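2020-05-16, bench notes, cup station

Back on the cup-and-basket job for the Barros canteen line. Dirceu wants these written up properly before the Fesano people ask again what the collection staff spend their day doing, so I'm putting down the lot, grumbles included.

Short version for anybody joining us: the sorting arm on the return counter learns from people doing the pick by hand with the grippers on. In February that meant two of us and a lot of guessing. Now it's a proper shift with a proper roster, and four of the canteen crew have moved across from the dish return to do it. They know cups better than I ever will! Afaf did seven years on the return counter and she can tell by the way a tumbler leans whether the lid is going to let go.

We're at 662 picks logged toward the 2000 that Silelberg asked for. Table 5 had the lidded tumbler and the wire basket out.
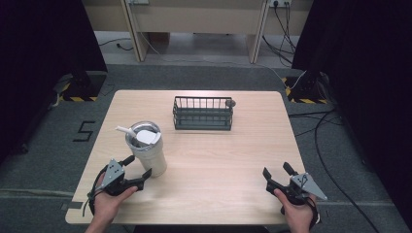 *Table 5, tumbler left, basket at the back.*

Things I noticed, in no order:

- Approach from the side and keep the wrist low. Everyone wants to come down from the top at first (I still do it when I'm tired) and with a straw in the lid you just end up fighting the straw.
- Wrist straps. Dirceu has his one hole looser than the rest of us and says his forearm is much happier for it. I'm trying it next session.
- Two-handed picks are slower but people like them better. Afaf reckons it feels closer to the real job, where one hand is always doing something else anyway.
- The wrist views are tight. Once the fingers close on something white there's not much else to look at, and the labellers have been asking for a half-second pause before the squeeze so they can tell what they've got. Fair enough. I've added it to the sheet.

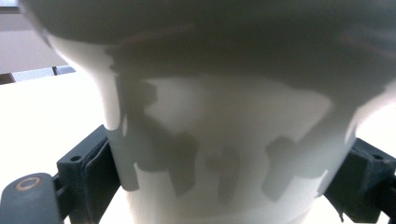
## What the crew are saying

Had a good long chat over lunch, and I'd like the gist of it kept somewhere other than my head.

The big worry in February was hours. The return counter used to need three people at the noon rush and the plan from Lemau has it at one, plus the arm. Nobody has lost shifts so far, and the collection work pays a grade higher, but it runs out when we hit the target and everybody can do that sum. Afaf asked straight out what happens at pick 2001. I said I'd take it upstairs and I have — no answer yet, so I'm chasing it again.

Other side of it: sore hands are way down on the counter, and the one person left there gets to talk to customers, which two of the crew miss badly and one is thrilled to be rid of. The new complaint is necks. You stand very still doing this and you look down the whole time. We're going to cap sessions at 12 minutes and swap tables in between, even if it costs us a bit of count.

Dirceu also made the point that the crew should get to mark a pick as a bad habit, not just a miss. Somebody can get the cup every time and still be squeezing it in a way you'd never teach a new starter, and right now the arm would learn that quite happily. I love this idea and I've asked for a third button on the logging page. The paper cups are where it matters most,
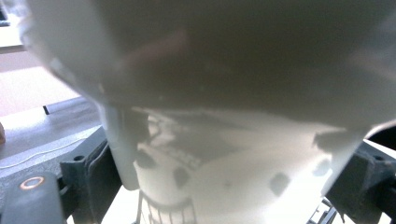 and they're also where the old counter hands and the rest of us disagree. I squeeze low and firm. Afaf squeezes as little as she can get away with and lets the taper do the work, and she's got a reason for it going back to her first week, full cups and a very cross supervisor. I'd go with hers as the house style, but I want Dirceu to have a crack at both before we put it on the wall card.

To do:

- chase Lemau about work after the target
- third button
- kitchen timer for the session cap
- borrow the taller table for Dirceu, see if it helps his neck
- ask Silelberg whether two-handed picks count as one or two (matters for the roster!)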